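# Temonum

A plain-text collection of notes on plaid, check and tartan patterns, gathered from old mail-order catalogs and mill sample books. It holds 1,895 entries so far, and I love how much variety is hiding in there!

Each entry gives the pattern name, the colors as printed, and the repeat size when the source has one. Names are kept exactly as spelled — even the odd ones.
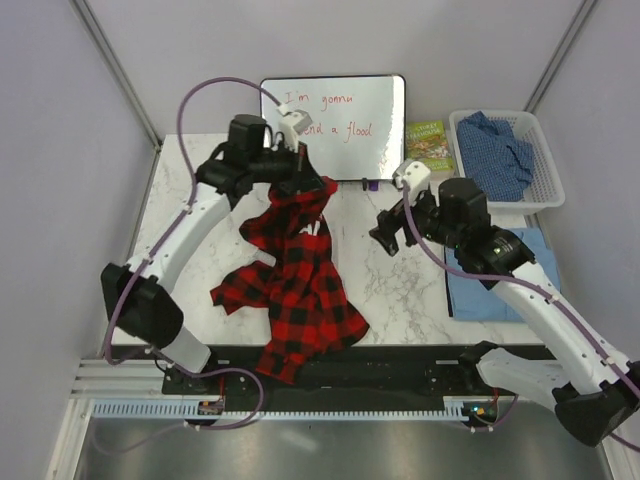
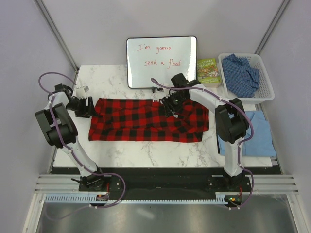
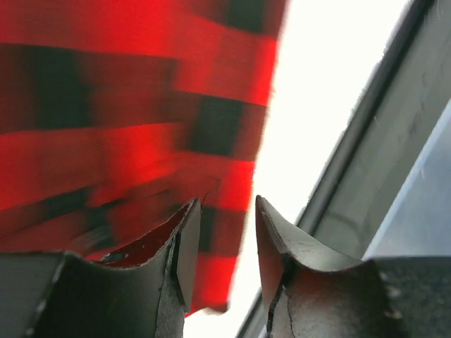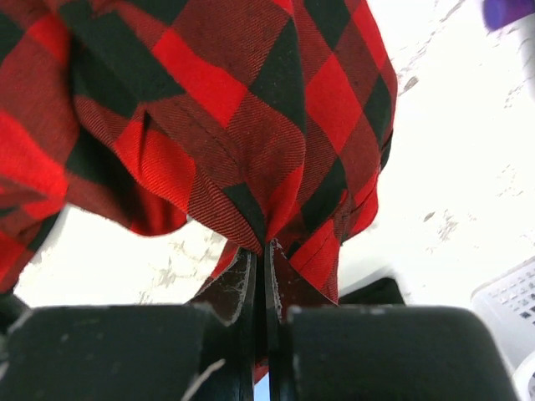
*Red and black check, all four.*

## Files

- `patterns.csv` — one row per entry
- `sources.csv` — 61 catalogs, with page numbers
- `seixas/` — 568 rows from the Seixas sample books, still being checked

## Known gaps

Repeat sizes are missing for most of the Erkico pages. Winter catalogs, December especially, are overrepresented, so expect a lot of flannel.

Last updated 13/06/2021. Corrections are very welcome!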